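Robots at Work: Who Does What?

Have you ever plugged in a cable and then had to tuck it out of the way? Now think of doing it all day. At a workshop in Callcombe, a company called Yorath makes metal frames that hold small electronic parts. People used to do every step by hand. Now two robot arms share the job.
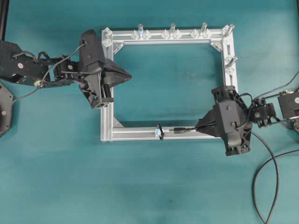
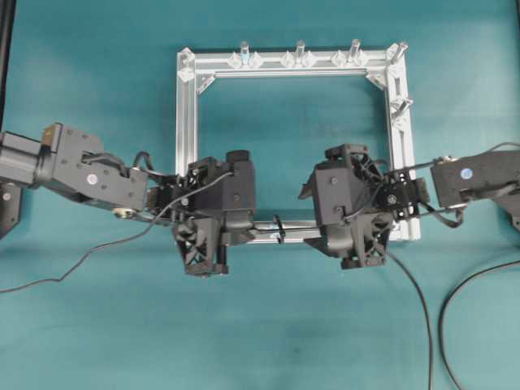
Two robot arms at a metal frame with clear pegs along its top rail.

What is automation?

Automation means using a machine to do a job, or part of a job, that a person did before. A dishwasher is automation. So is a door that opens when you walk up to it.

The arms at Yorath have grippers, which work a bit like your finger and thumb. Motors open and close them. A computer tells each motor how far to move.

Why is a cable hard for a robot?

A metal rail keeps its shape. A cable does not. It bends, twists and springs back. You can feel when a cable is slipping, and you fix your grip without thinking. A robot has to be taught to do that, and it takes a lot of practice runs.

What changed for the workers?

There are 27 people at the Callcombe workshop. Before the arms came, some of them fitted cables for most of the day. Their fingers and wrists got sore. Now they fit cables for 2 hours and spend the rest of the day on other work.

Some of them learned new jobs. One group sets up the frames for the robots. Another group checks finished frames and sends back any that are wrong. A few people teach the arms new moves.

Not everyone was happy at first. Some workers worried they would lose their jobs. Others liked the old work and missed talking at the long bench. The company held meetings about it in January, and the workers asked for 40 hours of training each. They got it.

The workshop in Wurkside, which is smaller, still does all its cables by hand. People there are waiting to see how things go.

Can the robots work alone?

No. If a cable gets stuck, a person has to sort it out. People also decide what gets made and when the work is good enough to ship.

Words to know

Automation: using machines to do work
Gripper: the part of a robot arm that holds things
Rail: a long, straight bar

Talk about it

Which job at your school could a machine help with? Who does that job now, and what would they want to do with the extra time?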